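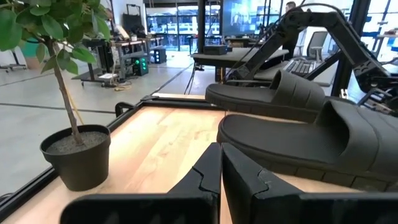 A potted plant on a light wooden tabletop.

Drendside plant swap is back, and it's bigger
13/07/2026

I've been to this thing two years running and I still come home with more plants than I took. So I was pretty happy to hear the Drendside plant swap is on again this July, this time in the old Foltau hall on Abubakar Street!

Idris Morgan, who runs it with Pavithra Thomas, told me 2,831 plants changed hands last summer — way more than they'd planned for (they ran out of labels before lunch). This year there'll be 13 tables and a separate corner for cuttings.

It's free to get in. Bring up to three plants, potted and with the name on if you know it, and you'll get a token for each one. Pavithra is doing a repotting session at 2, and I'm going to that one for sure, my poor fern needs it.

The Ultbridge bus stops right outside. Take a box for the ride home.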